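Robot club news from Heltby

The robot club started again in October, and we are now in the second part of our cloth project, which we call Julten. The goal is to teach two arms to fold a simple cloth and put it in a basket. We wrote down 84 tries before the winter break. The club wants to reach 100 before the open evening.

Folding is much harder than we believed at first. A block keeps its shape, but a cloth is different every time - also when the same student puts it down. The younger group practices slow movements, and the older group works on the program.

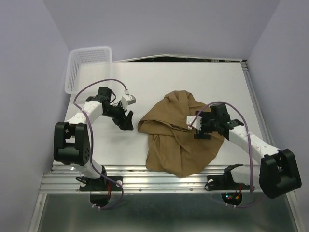
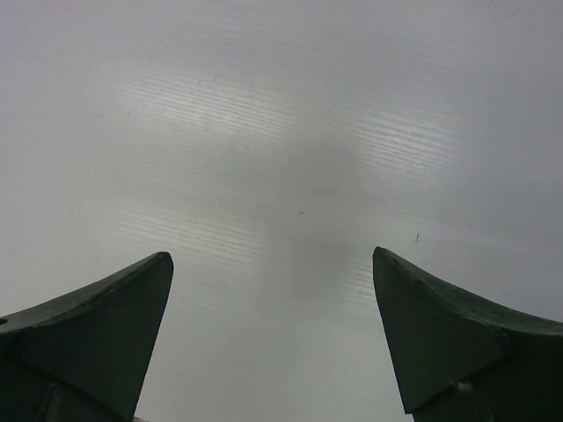 We still have free places in the younger group. You do not need to know programming, but you should have patience. The open evening is on 2018-02-03 in the Partanen building, and there is room for 30 guests. Please write your name on the list at the entrance - parents and small brothers and sisters are also welcome.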